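What the handhelds changed about our office day 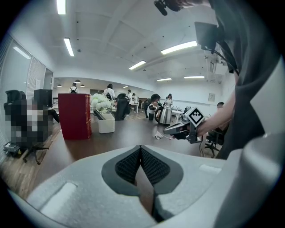 Handheld grippers at the long table, with the red box, the flowers and the kettle in reach.

I have been on the data side of the Premell office for a little over a year. Before that I ran test benches, so most of my opinions about automation come from fixtures, relays and spreadsheets. These notes cover what has changed in the work since we started recording demonstrations by hand in the same room where everyone else sits. They are written mainly for the people at Srour, who are about to set up the same thing and asked me for numbers.

The handheld unit has the same jaw geometry as the one that goes on the arm. An operator does a short task with it, the motion is recorded along with the video, and a policy is trained on the result. The fiducial marker gives us pose. Calibration is checked at the start of a session and again after any knock, and the operator decides what counts as a knock.

Our first task list came from Benance, the customer, and was entirely office handling: clear paper off a table, move a cup, put an item back in its box, straighten a chair. I thought this was a dull list. After the first month I changed my mind about the paper. Crumpled paper is a bad object. It has no stable shape, it rolls, it compresses under the jaws and then springs back, and two pieces from the same sheet behave differently. Our success rate on rigid boxes was acceptable by April. Paper is still the item that fills the review queue.

Volume first. We have 1243 accepted episodes on the paper and tabletop tasks. Another 508 were rejected. The largest group of rejections is tracking loss, where the operator's own forearm or sleeve gets between the marker and whatever is supposed to see it. The second group is hesitation: the hand approaches, stops, backs off, approaches again. A person watching would not notice. The trained policy notices, and reproduces it. We had an arm that paused over every object as if it had forgotten why it came.

Which brings me to the staff. The job did not exist here two years ago, and the people doing it came from other jobs. Shabnam Janjua was front office and facilities. She used to do the evening reset herself, meaning cups, whiteboards, stray paper, chairs. She now records for part of the day and reviews for the rest, and the evening reset is shared on a rota, which is a change that not everyone welcomed. Her episodes have the lowest rejection rate of anyone's. I asked her to write down what she does differently and got four lines, of which the useful one was "decide where it's going before you pick it up."

Satish Nambiar came from the warehouse side at Buddale and had the opposite problem. He is fast. His early recordings were too fast for the jaw servo to follow, so the demonstrations were physically impossible for the arm. We put a speed limit in the capture software with an audible tick when you exceed it. He disliked the tick, and so did everyone sitting nearby. It is now a vibration in the handle.

Some practical effects on the day, in no particular order.

Session length is capped at 15 minutes, then a break or a switch to review. The unit is not heavy for a minute, but it is held out in front of the body with the wrist slightly turned, and the load goes into the forearm. We started without a cap. Two people reported sore wrists in the same month and Jagadeesh Sundaram, who handles safety for the floor, set the limit within a day. Throughput dropped for a week and then recovered, because the rejection rate fell in the last third of each session. I should have looked for that in the data earlier. It was plainly there.

Consent took longer than the hardware. Recording in a shared office means recording colleagues who have not volunteered for anything. Faces are pixelated before footage leaves the local machine, and anyone can ask for a session to be dropped without giving a reason. Up to 78 sessions have been dropped this way, depending on whether you count the ones withdrawn and later re-recorded. I was asked at one point whether that figure could be brought down. My answer was that the figure is fine and that the people asking should leave it alone.

Noise and foot traffic we left as they are. A few of us wanted a separate closed room with controlled light. Chandrasekhar Gowda argued against it on the grounds that the arm will be deployed in offices with people walking around with backpacks on and fluorescent tubes reflecting off everything. He was correct. Policies trained on footage from our small back bench did noticeably worse when moved to the main floor. Shiny objects are part of this. A steel kettle carries a warped copy of the whole room on its side, and you want the model to have seen plenty of that before a customer does.

Pay and grading are unresolved. The operators are still on the grades of their previous jobs. The work is skilled in a way the grading sheet has no row for, and the value of what they produce does not end when the shift does, as it stays in the model. Aravind Suvarna has drafted a separate grade with a review allowance. It has been with management since spring. I support it and have said so in writing.

The question I get most from people outside the team is whether operators are recording themselves out of a job. For Shabnam's old evening reset, partly yes. If the tabletop policy reaches the target, a portion of that rota goes away, and that was the stated purpose. For the recording work, the demand has gone up each quarter, as every new customer site has its own tables and its own clutter. I would not promise anyone that this continues. I would ask for the retraining terms on paper before the first session, and we did not do that here.

For Srour, the short version of the setup: buy spare jaw pads, since the textured fabric wears at the notch first. Route the cables down one side and keep them there. Put the review station close enough that an operator can walk over and see a rejected episode the same hour. Log sleeve type. I am serious about the sleeves – rolled up or short, and write it down.

Calibration scripts and the rejection categories are in the shared folder. The category names are mine and a few are out of date, so ask before you rely on "other."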